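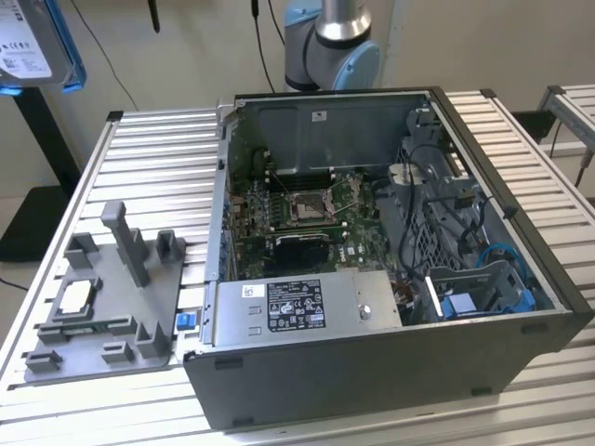
Amra Trajkovski asked first about the memory modules, and whether the cell could handle a tower whose layout it had not been taught. The answer from Nerel was that it could not yet. Each chassis model needs its own set of positions, and 3 are on file.

The question came up at the Nillum open day in May, held at the Reltmont site. The demonstration covered desktop disassembly and part handling with a single robot arm working over a slatted aluminum table. The tower lies on its side with the side panel off. A 3D-printed fixture tray next to it has a recessed pocket for the processor, heat spreader up. Hard drives are handled in their blue caddies.

Nerel gave the positions file for the Dell tower as 147 entries, most of them for the drive cage and the socket lever. Cables remain the hard part. A SATA lead does not return to the same place twice, and Karagiannis, who supplied the tray, recommends clearing leads by hand before a run.

Tray drawings are available on request from the Reltmont office. The next open day will use the same table and a second chassis.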